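Come and help us figure out how a restaurant should feel

Hi, I'm Nadège Bouvier, and I run the interiors side of Prustley, a small design studio in Rellmont that does restaurants, cafés and the odd hotel breakfast room. We've got a new project on the boards and I'm looking for people who eat out (a lot, a little, grudgingly, I don't mind) to come and tell us what they think before anything gets built.

The project is called Sunance. It's going to be a neighborhood restaurant on the ground floor of the old Kettler building, open for lunch and dinner, with a long bar and a lot of awkward corners that I've grown very fond of. The owners want it finished by December. That gives us a bit of time to get the seating and the lighting right, and I'd much prefer to hear your complaints now than after the banquettes are bolted down!

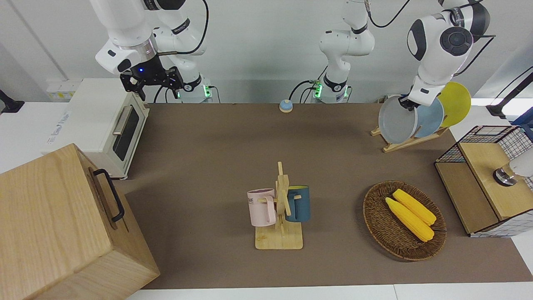 Page 2

What you'd be doing

We've mocked up parts of the dining room at full size in our workshop. There are two booth layouts, a stretch of bar, and a table by a pretend window (it's a light box, but a good one). You'd sit in each of them, have something to eat and drink, talk to whoever is across from you, and then talk to us. I want to know whether you can hear each other, whether the seat digs into the back of your knees, whether you feel like you're on display. If you spend the whole time looking for somewhere to put your bag, tell me that too.

We'll change the lighting while you're there and swap a few of the wall finishes between sittings. Ching-wen Chuang, who is our lighting designer and far more patient than I am, will be running that part. She'll ask you to rate things on a short form, but she also likes a ramble, so go ahead and ramble.

One sitting takes around 4 hours, with a proper break in the middle. We start at 4 p.m. so the daylight is going by the time we get to the dinner setup.

Who we're looking for

I need 18 people in all. You don't need to know the first thing about design. I'd love a mix of ages and heights – tall people especially, because our last booth was tested by a very short team and we heard about it later from the customers. If you use a wheelchair, a cane or a hearing aid, or you usually come to dinner with a stroller in tow, please do apply. The workshop is step-free from the street and there's an accessible restroom on the same floor.

You should be 18 or over and comfortable sitting and chatting with people you haven't met. You can apply with a friend or a partner, and I'll seat you together for at least one round. Please don't apply if you work for another interiors firm, as some of the drawings on the walls aren't public yet.
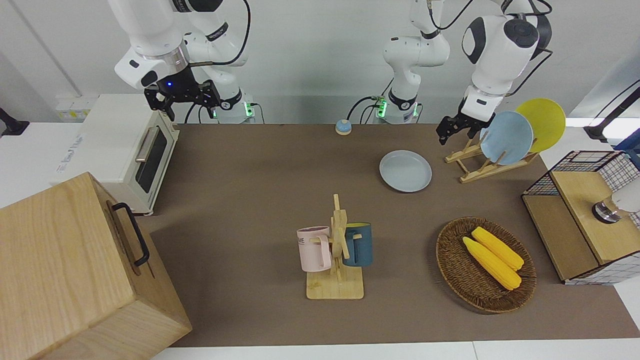 What you get

We pay a flat $330 for the sitting, by bank transfer within 2 weeks. Dinner is included, and it's real food from the cook who'll be writing the Sunance menu. Let me know about allergies when you apply and we'll plan around them. We can't cover travel, I'm afraid, but there's free parking behind the workshop and the bus stops right outside.

We'll record sound during the meals so we can check how noise builds up in the booths. The recordings stay in the studio and get deleted once the room is signed off. If you'd like to skip that part, say so and I'll put you at the bar, where we're not recording.
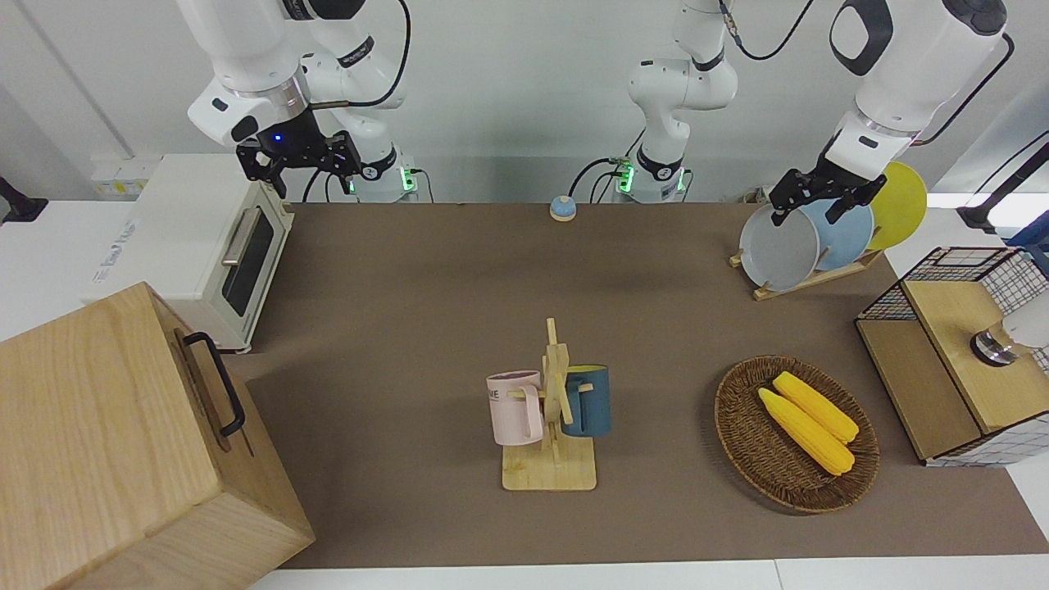
At the table, Rellmont

How to apply

Drop me a note through the contact page and put "Sunance sitting" in the subject line. Tell me your height, any food you can't eat, and the last restaurant you liked being in, with a line or two on why. It can be a diner. It can be the place at the train station with the sticky menus. Mine had terrible chairs and the loveliest lamps, and I still go back.

I read everything myself, so give me a few days to answer. If the places fill up I'll ask whether you'd like to go on the list for the terrace sessions, which are shorter and involve blankets.

Nadège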